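Jarnum Automation Practice Exchange
Questions > Safety and good practice > Collaborative cells

What written rules should apply to a robot arm working inside a computer chassis?

Asked May 6, 2018
Tags: risk assessment, electrostatic discharge, disassembly, small cells, procedures

Our department has been asked to prepare a written procedure for a small robot cell used on desktop computers. The task is the removal of memory, cards and drives from units that have been withdrawn from office use. The arm is sold as collaborative and is mounted at an open worktable with no fence. The cell stands in a room that also contains office furniture, and staff use that room for ordinary desk work.

The supplier's manual covers the arm. It says very little about the gripper, which was purchased separately, and nothing at all about the product being worked on. Our existing procedure, inherited from a packaging line, runs to 47 pages and deals mostly with conveyors and light curtains. Very little of it can be carried over.

Specifically, we would be grateful for guidance on the following points.

Whether the collaborative designation of the arm is sufficient to permit work without guarding.

What state the computer must be in before the arm is permitted to enter the case.

What electrostatic precautions are considered normal when a machine, and no person, is handling the boards.

Whether desk work may continue in the same room while the cell is running.

We have read the general robot safety standards (ISO 10218 parts 1 and 2, and the technical specification ISO/TS 15066) and do not need these summarized. We are looking for the practice of organizations that have a similar cell in service.

3 answers

Answer 1 (accepted)

We operate a comparable cell at our Felness site and had to write a procedure for it without much to draw on. The points below are taken from the version now in force. They should be checked against your own risk assessment before being adopted.

On the first question, the designation of the arm does not settle the matter. The assessment has to be made on the application, meaning the arm, the gripper, the fixture, the workpiece and the place where all of these stand. An arm that limits its contact force may still carry a gripper with narrow fingers, and a narrow finger puts the permitted force onto a small area of skin. A computer case makes this worse. The sheet metal edges are thin, and a hand that is between the gripper and the drive cage has nowhere to go. Our assessment treats the inside of the case as a clamping hazard at all times when the arm is enabled, and the rule that follows from it is short: no hand enters the chassis unless the arm is in a protective stop and the stop has been confirmed on the pendant.
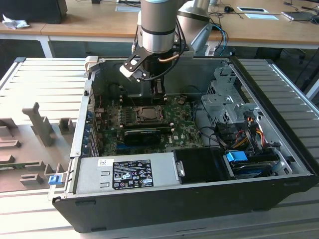 Reach and approach should be written down separately from force. We require the wrist to enter the case from above along a fixed vertical path and to leave by the same path, with no lateral travel below the rim of the chassis except during the removal step itself. Speed below the rim is limited to 30 mm per second. Above the rim the ordinary limit for the cell applies. The restriction was introduced after a gripper finger caught a loop of power cable on the way out and pulled the connector from a drive. There was no injury, but the event was recorded and the path was rewritten the same week.

Cables deserve a paragraph of their own in your procedure. Loose power leads are the item most likely to foul the fingers, and they differ from one unit to the next even within a single model. The operator should dress them to one side before the program is started. Cables and hoses on the arm itself should be checked at the start of each shift over the full range of wrist rotation, with attention to any point where they could drop below the fingers.

On the second question, our rule for the computer is as follows.

The power cord is removed at the wall and at the unit. A switched-off supply with the cord still attached is not accepted.

The front power button is then held down for 30 seconds with the cord out.

The power supply unit is never opened in the cell, by the arm or by anyone else. It is removed whole or left in place.

Any unit with a swollen, leaking or burned component is set aside and does not enter the cell. Coin cells are removed by hand at a separate bench.

The case is laid on its side and located against fixed stops. It must not be possible to shift it by hand with moderate effort. If it moves, the taught positions are no longer valid and the program may not be run.

On the third question, please see the second answer, which covers it better than our own document does.

On the fourth, we do not permit desk work within reach of the arm. Reach is measured with the gripper fitted and a part held in it, and the line is marked on the floor. Desks outside the line may be used. Loose paper, drinks and personal items are kept off the worktable and off any surface from which they could fall onto it. Cables running between a desk and the worktable must be tied down along their length, so that a person moving a laptop does not also move something in the cell.

Answer 2

I will confine this to electrostatic discharge.

The absence of a person from the handling step does not remove the need for control. Gripper fingers are frequently made of printed or molded plastic, and an insulating finger can hold a charge that grounding the arm will not drain. Grounding works for conductors only. The usual practice is to specify a dissipative material for any surface that touches a board, and to verify it by measurement at intervals. A declaration in a catalog is not a substitute for the measurement. We measured two sets of fingers of the same nominal material last November and one of them failed.

An aluminum worktable is a good conductor and should be bonded to the common ground point of the cell. Direct contact between a charged board and bare metal can itself cause a rapid discharge, so boards removed from the case should be placed on a dissipative mat or in a dissipative tray. They should not be set down on the table surface. Fixture plates should be included in the bonding check, as an anodized or painted plate may be isolated from the table it is bolted to.

Operators who load and unload the chassis wear a wrist strap tested at the start of the shift. The strap is to be disconnected before the operator steps back from the table. It must never be worn while the arm is in motion, for reasons of entanglement.

Whether all of this is justified depends on where the parts are going. If the boards are sent for material recovery, the controls can be reduced. If any part is to be reused, they should apply in full to every unit, as sorting them by destination at the bench has not worked well in our experience. In our last full year 1,025 units passed through the cell, and the destination was changed after removal for almost 30 of them.

Comment on this answer: Does the bonding requirement extend to the chassis of the computer? Our Seppälä fixture holds it on rubber pads.

Reply: Yes. A clip lead to bare metal on the case is adequate, provided it is routed clear of the arm path and listed as an item on the setup sheet.

Answer 3

We use the Flolard checklist for this and it has been fine. Ask your supplier for it. The arm stops when it touches you, so in my opinion a fence is not needed for work of this kind.

Comment on this answer: The final sentence should be treated with caution. Contact detection limits the consequences of contact within the values set for that application. It takes no account of a sharp part held in the gripper, or of a hand already resting against the case. See the first answer.

Comment on this answer: The checklist mentioned covers installation and commissioning. The edition we hold has no section on the workpiece.

Note from the person who asked

The first answer has been accepted and the second will be referenced in our document. We have adopted the vertical entry path, the rule on hands in the chassis and the floor marking. The rule on coin cells is still under discussion, as our separate bench is in a different building. Further replies on that point would be welcome.

Related questions

Periodic verification of protective stop on arms without fencing
Labeling requirements for purchased grippers
Who signs the risk assessment when the cell is moved to another room?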